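## 5.3 The policy that went to the wall

I had hoped this section would be short. We trained the grasping policy in simulation, it did well on our own test scenes, and then we gave it a block to pick up close to the tiled wall and it started driving the hand at the tiles. Not every time, which made it worse, because for most of a week I was sure I had broken the controller.

Some background first. The policy sees only what the wrist camera sees, with no depth and no map of the room. It puts out a small motion step and an open/close command, and a separate safety layer (the Coslow layer, described in Section 3.4) is supposed to veto any step that brings the hand too near a surface. We ran 400 episodes in the tiled room, all with a single block on the floor. In 11 of them the hand ended up pressed against a wall hard enough for the simulator to log a contact fault. That may not sound like a lot, but on a real arm I'd expect any one of those to mean a bent finger or a cracked tile, and we had told our partners at Rurnenell that the number would be zero!

So I sat down and replayed all 11, step by step, with a lot of coffee. In 9 of them the faulty motion started with the fingers open and no block in view. The policy had lost sight of its target and kept moving anyway, and whatever filled the camera image seemed to pull it along. My best guess (and I want to be clear that it's a guess) is the color. Our block has an orange top and so, more or less, does the wall. Up close, a single tile is a big orange square with a light edge, and I can see how a network that learned "orange square with a light edge" might get excited about that.

Figure 6 shows the two kinds of view I kept flipping between.
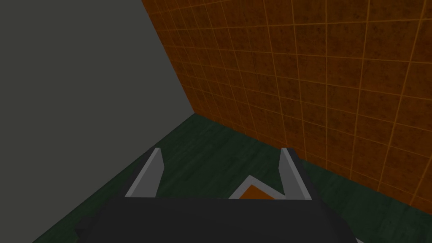
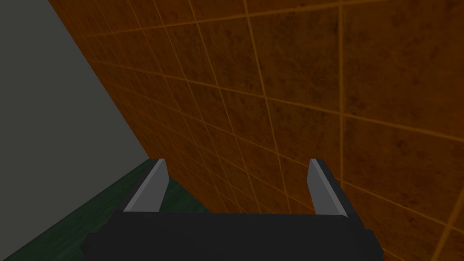
**Figure 6.** Wrist camera views from the tiled room, fingers open in both. First: block on the floor between the fingers. Second: no block between the fingers, tiled wall close behind them.

The first view is what we want before a grasp. The second is the sort of view that worries me, and the policy's own confidence score was no help in telling the two kinds apart. I checked it across the whole set of faults and it stayed high nearly all the way into the wall. I had been planning to use that score as a stop signal, so there went a nice paragraph in my draft.

The safety layer deserves its share of the blame too. It measures distance from the center of the gripper body to the nearest surface. When the hand comes in at an angle, a finger or one end of the body can touch long before the center gets anywhere near. I wrote that check back in June with a straight-down approach in mind and never went back to it. Swapping the center point for a simple box around the whole hand took an afternoon, and with the box in place the same episodes ran with no contact faults. The cost is that the arm now refuses some perfectly good grasps near the corner, and I haven't found a margin I like yet.

We also tried the obvious thing, which was repainting the walls. With plain gray on every side, and the old center-point check put back so the comparison was fair, the faults dropped to 2. I take that as support for the color story, though the repaint removed the grout lines too, so I can't say which of the two mattered. A patterned wall in some other color would help sort that out. It's on the list for the Retville runs.

One more annoyance for anyone using the Asfaw logger: it saves the commanded pose by default, and the simulated hand can lag well behind that during a hard contact. My first plots had the fingers passing straight through the wall. Turn on the measured pose before you start, and keep both.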